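**Storage of shared headphones in the listening room**

**n.adeyemi** (moderator)
Members are asked to comment on the proposed rule for the 18 pairs of headphones kept in the listening room. At present they are stacked in the drawer under the Woreo desk. The proposal is to hang each pair by the headband and to leave the cable attached.

**t_wike**
I support hanging. I do not support leaving cables attached. A cable that hangs with its full weight on the plug will strain the socket, and we replaced two sockets in December.

**vasylenko.y**
With respect, those sockets failed in the drawer, where the cables were wound tightly around the earcups. I would ask that the record reflect this.

**t_wike**
The repair slip, no. 382, states "pulled at connector." It does not mention winding.

**r.koubek**
May I request that the decision also cover the headbands? Several have a raised pattern that collects dust, and the drawer has made this worse. A dry, soft brush is sufficient. Spray cleaner should not be used on printed or embossed surfaces.

**gunwoo_pyo**
I have no objection to either method, provided that it is applied to every pair. My own preference is to keep the cable with the headphones. Loose cables were mixed up repeatedly under the previous arrangement.

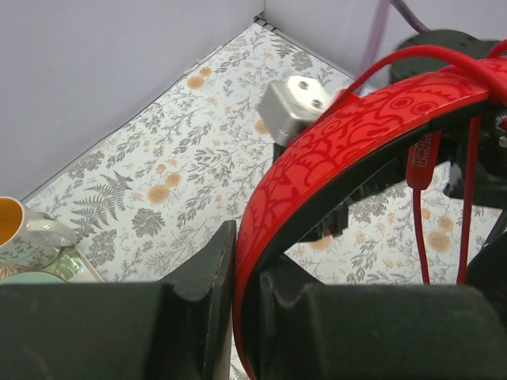

The red pair should be treated in the same way as the others. If members insist on removable cables, each one should be tagged with the number of its headphones.

**t_wike**
Tags would satisfy my concern. I maintain that the cables should come off.

**vasylenko.y**
I remain opposed, but I will comply.

**n.adeyemi** (moderator)
Comments will remain open until Thursday. Please do not return any headphones to the drawer in the meantime.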